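MACAULAY STORES BUILDING
Quarterly safety inspection - storage racking, floors and manual handling
Checklist with inspector's comments

Date of inspection: 2023-11-21
Inspected by: Iona Morrison
Accompanied by: Beathag Hepburn, stores supervisor
Previous inspection: May
Areas covered: Bay A, Bay B, loading door, battery charging corner, small parts room
Areas not covered: mezzanine (locked, separate permit)

Ratings: S = satisfactory, A = action needed, U = urgent action needed, N/A = not applicable

SECTION 1. PALLET RACKING

1.1 Load notices fitted at the end of each run and readable from the aisle
Rating: A
Comment: Notice on Run 3 of Bay A has faded and the beam spacing column cannot be read. Order a replacement from the rack supplier, Sernau. Do not copy the figures over by hand from the notice on Run 2. The beam heights are different.

1.2 Uprights free of dents, twists and splits
Rating: A
Comment: Front upright at the loading door end of Bay B has a dent on the outer face, below the first beam. Measured with a straightedge and within the supplier's limit for continued use. Marked with green tape and entered in the damage log. Measure again at the next inspection. The column guard at this position has been pushed back against the upright and gives no clearance. Reset the guard.

1.3 Beam connector locks in place
Rating: U
Comment: Two locks missing on Run 1, Bay A, second level, both at the left end. Bay unloaded during the inspection and locks fitted from stock before reloading. Rating stays at U for the record. Check after every beam move, including moves made by contractors.

1.4 Base plates anchored
Rating: S

1.5 Pallets in good condition and square on the beams
Rating: A
Comment: One pallet with a broken lead board on Run 2, removed. Overhang is uneven on the top level of Run 4. Drivers to be reminded at the shift talk.

SECTION 2. FLOORS AND WALKWAYS

2.1 Walkways marked and clear
Rating: A
Comment: Yellow line worn through between the charging corner and the small parts room. Stretch wrap on the floor at the loading door, picked up at the time. A second waste bin at the door was recommended in May and has not been supplied.

2.2 Floor surface free of holes, lifted joints and spills
Rating: A
Comment: Expansion joint outside Bay B has lost filler over a length of 200 mm. Hand pallet trucks drop a wheel into it when turning. Repair with the same semi-rigid filler used in Bay A - ordinary mortar has been tried at this joint and broke out.

2.3 Lighting level adequate in aisles
Rating: S
Comment: One tube flickering over Run 4. Reported to maintenance.

2.4 Fire exit doors open freely
Rating: S
Comment: Both doors tested. The push bar on the rear door is stiff but releases on the first push.

SECTION 3. TRUCKS AND CHARGING

3.1 Daily truck checks recorded
Rating: A
Comment: Book complete for the reach truck. Three entries missing for the counterbalance truck, all on late shift. A blank entry is to be treated as a check not done.

3.2 Charging area ventilated, no ignition sources
Rating: S

3.3 Eyewash bottles in date
Rating: U
Comment: Both bottles expired. Charging to be done only with the portable eyewash from the first aid room at hand until new bottles arrive. Order placed with Plultell on the day of inspection.

3.4 Charger cables and plugs undamaged
Rating: S
Comment: Cable on charger 2 rests on the floor when not in use. Fit a hook.

SECTION 4. SMALL PARTS AND OPEN BINS

4.1 Shelving fixed to wall
Rating: S

4.2 Bins free of cracks, sharp edges and broken rims
Rating: A
Comment: Carura stacking bins on the lower shelves are sound. Four older bins have split rims and are to be scrapped. Tape is not an accepted repair on a bin that is lifted by the rim.

4.3 Contents of open bins kept below the rim
Rating: S
Comment: No overfilled bins found. Long items should lie flat on the bin floor. Items leaning on the bin wall can tip when the bin is pulled forward.
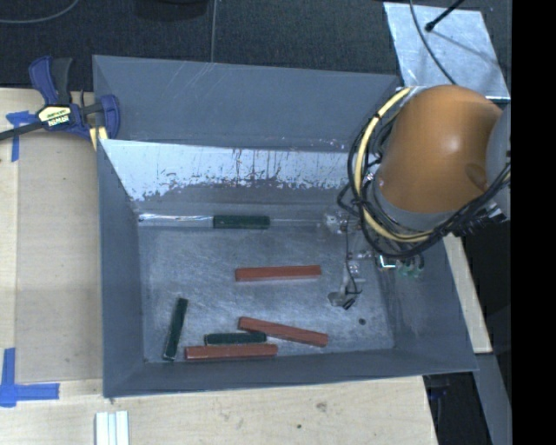 Fig. 1. Gray open bin with green and red blocks, seen from above.

4.4 Bin weight marked where over 25 lb
Rating: A
Comment: Marking is missing on the fastener bins. Weigh and label each one. Heaviest bin checked was 27 lb and was stored above shoulder height. Moved to the waist-level shelf.

4.5 Step stool available and in good order
Rating: S
Comment: Rubber feet replaced after the last report.

SECTION 5. MANUAL HANDLING

5.1 Handling assessments on file and current
Rating: A
Comment: Assessment for unloading loose cartons still refers to the old conveyor. Revise.

5.2 Lifting aids available where the assessment calls for them
Rating: S

5.3 Gloves suited to the task and in the right sizes
Rating: A
Comment: Only large size in the dispenser. Small and medium to be restocked.

ACTIONS CARRIED FORWARD

1. Replace load notice, Run 3 - B. Hepburn
2. Reset column guard, Bay B - maintenance
3. Repair floor joint outside Bay B - maintenance
4. Repaint walkway line - maintenance
5. Second waste bin at loading door - B. Hepburn (overdue)
6. New eyewash bottles - ordered, confirm on receipt
7. Scrap split bins, label fastener bins - small parts room
8. Revise carton handling assessment - I. Morrison
9. Restock gloves, small and medium - B. Hepburn

Items rated U are to be closed in writing within 3 working days. Items rated A are to be closed before the next quarterly inspection. Send closure notes to Iona Morrison with the item number in the subject line.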